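Sorting the produce haul: your questions

Why do you sort fruit on the bed?
Because it's the biggest flat surface I own! My kitchen counter fits a kettle and one elbow. A plastic sheet goes over the covers, and the fruit gets a tray. 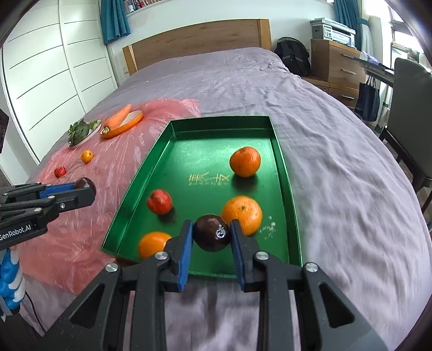
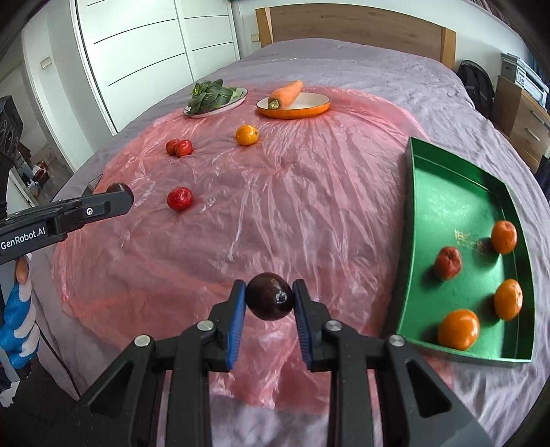 Oranges in the green tray, carrot on its own dish:

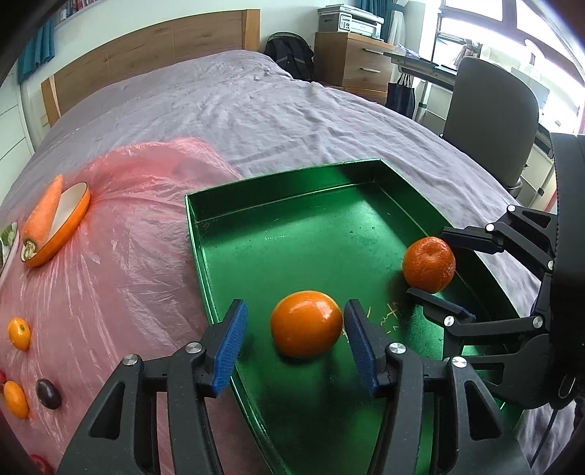

Kelly Ellwood wrote in to say she keeps her plums well away from her oranges, as one soft plum once leaked over the whole lot. Fair point, Kelly, and I'm pickier about plums now.

Do you wash everything first?
Nope, I wash it right before we eat it. Greens I rinse the same night (they're usually gritty).

How long do oranges keep?
Mine get 5 days in a bowl, then whatever's left goes in the fridge.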